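Print this page | E-mail to a friend

Riis Hardwax Oil: Review After Seven Months
Sat 27 February

I refinished our table in July with the Riis hardwax oil, clear matte, and I have put off writing about it until it had been through a winter. It gets used every day, for meals and for everything else that lands on a table.

The can cost 76 dollars at Wilano, which is high for its size. I used less than half of it for two coats. The instructions are printed on the inside of the peel-back label, and I didn't find them until I had gone back to the store to ask.

Sanding took longer than the oiling. I finished at 150 grit. Going finer leaves the surface too closed and the oil sits on top. The first coat went on with a white pad, thin, and I wiped off the extra after ten minutes. Second coat the next evening. The smell was mild and was gone by the weekend.

The color is what I wanted. I had used a Stidton polyurethane on a desk a few years ago and it turned orange. The Riis has stayed pale. There is more shine than the word "matte" led me to expect, mostly when the light comes in low.

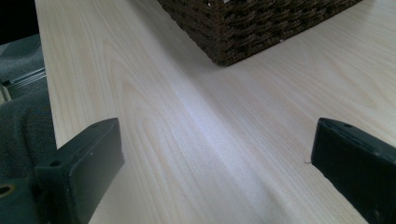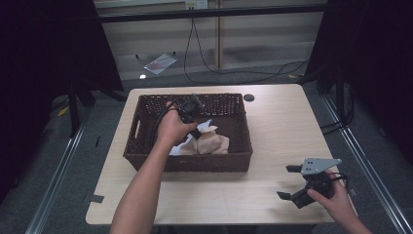 Guðlaug Bach wrote to me that she gave up on hers after one winter, when rings from hot mugs would not come out. I have had two rings. The first came out with a little fresh oil on a rag. The second is still faintly there, and I have stopped trying.

Red wine wiped up fine after a few minutes. Soy sauce left overnight did not. Cleaning is a damp cloth and nothing else, as the all-purpose spray I used at first left a dull patch near one end.

The leftover oil skinned over in the can by November. Pour it into a small jar, filled to the top, if you plan to keep it.

Would I buy it again? For a table, yes. For a kitchen counter next to a sink I would pick something harder.

Comments (3)

Asger Nørgaard: Did you go with 150 on the edges too? Mine came out blotchy on the end grain.

Dagný Briem: Go to 220 on end grain, Asger. It drinks less.

Ívar Kragh: The Ninlow one is cheaper and I can't tell them apart. It does smell for two weeks though.

Print this page | E-mail to a friend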